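Gripper Pair Care: Frequently Asked Questions

Gedwood hand-held pair, Onstead site. 14 shares | 3 comments

How often do the grippers need to be checked?
At the start of every shift, and again on Friday before the pair is put away. Look at the finger pads, the marker cards and the cable.

Is there anything to do before the first recording?
Sit down at the table, hold both grippers out in front of you and check that the indicator lights are green. Then open and close each one a few times.

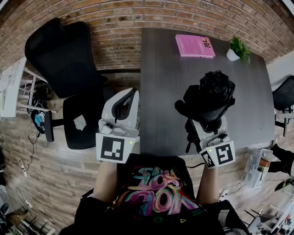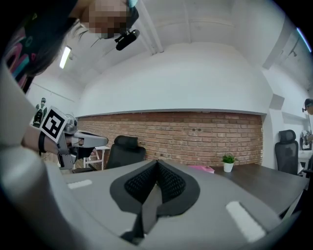

If one side feels stiff, stop and clean the joint with a dry brush. Don't oil it. Oil gets onto the finger pads and they start to slip on cloth.

When should I replace the pads?
At 490 hours, or sooner if the surface is shiny. The Umach pads fit both sides.

Tracking jumps when I turn my wrist. What's wrong?
Usually a marker card has lifted at a corner. Press it flat, and print a new one if it's creased. Cards must be 50 mm across. Matte paper only.

Do I have to recalibrate after changing a card?
Yes. Run the Gu routine with 28 poses. Anything less and the left side drifts.

Where do I log a repair?
On the sheet for the pair, under part number 783. Write down which side it was.

Can I swap the left and right grippers?
No. The calibration is stored by side.

2 people found this page useful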